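4. Working rules for shared bimanual cells

4.1 Scope

The rules in this section apply to any cell in which two arms share one tabletop and an operator may reach in between runs. They were drafted at Londcombe and then tried at Bolham, where the cells are of the same type but the staff and the shift pattern differ. They do not replace a risk assessment. Where a local assessment asks for more than we do, the local assessment should be followed.

We wrote the rules after reading through 468 log entries from both sites. Each entry had been made by an operator who had stopped a run by hand or had found the cell in a state they did not expect. Of these, 442 could be assigned to a single cause. The remaining entries were too short to classify, or named two causes without saying which came first. Nolte and Machala coded the entries separately and settled the differences in discussion.

4.2 Cable routing

Cables were the most common cause of a hand stop. The usual fault was a cable tied too tightly near a joint, so that it pulled on the connector when the wrist turned. Operators then tended to cut the tie and leave the cable free, which moved the problem to the elbow or to the base.

The rule as adopted has two parts. First, a cable must have enough slack at every joint for the full range of that joint, tested by moving the arm slowly by hand with the power off. Second, slack must be kept out of the space between the two grippers. Loops near the base are allowed, provided they stay clear of the floor of the work area when the arm is at its lowest. Ties go on the links and never across a joint.

Bolham asked for a fixed figure for the slack. We did not give one, as the correct length depends on where the camera lead leaves the wrist, and the two sites mount their cameras differently.

4.3 Objects on the table

Our first draft allowed only the objects named in the task. It was dropped in November. Operators found it slow, and Pascual pointed out that a policy trained on a bare table often fails on a full one. The present rule allows other objects to stay on the table during a run under these conditions:

(a) No object may stand where the elbow of either arm will pass at less than a hand's width.
(b) Small metal items such as keys are kept towards the rear, away from the base openings.
(c) Anything that rolls is kept in a tray with a rim.
(d) The layout is recorded before the run and again after it.

Condition (a) caused the most argument. Several operators read it as applying to the forearm as well, which would rule out most useful layouts. The forearm may pass over an object if the height has been checked beforehand.

4.4 Two grippers on one object

When both grippers work at the same object, each arm can load the other through it. The force limits set for a single arm are then no longer a safe guide. We require that one arm be named as the holding arm in the run sheet, and that the other approach at reduced speed. Figure 3 gives a typical case, with a padlock as the shared object and other items left on the table under 4.3. 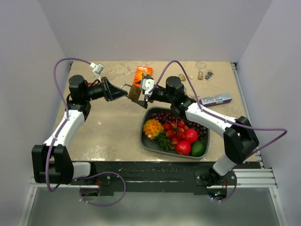
Figure 3. Both arms at a large padlock, the left gripper close to the shackle and the right at the side of the body. Smaller padlocks and keys are at the rear right, and the fruit is in a rimmed tray.

If either arm stalls, both must stop. The earlier practice of letting the free arm return to its rest position was withdrawn, because the object may still be caught between the fingers. The operator opens the holding gripper last — and only after checking that the object is resting on the table.

4.5 Uptake

Over the trial period the two sites logged 700 runs under the new rules. In 86 of them the run sheet was incomplete, most often because the holding arm had not been named. Sýkora has since moved that field to the top of the sheet. We have not yet compared stop rates before and after the change, and the present numbers should not be read as evidence that the rules reduce stops.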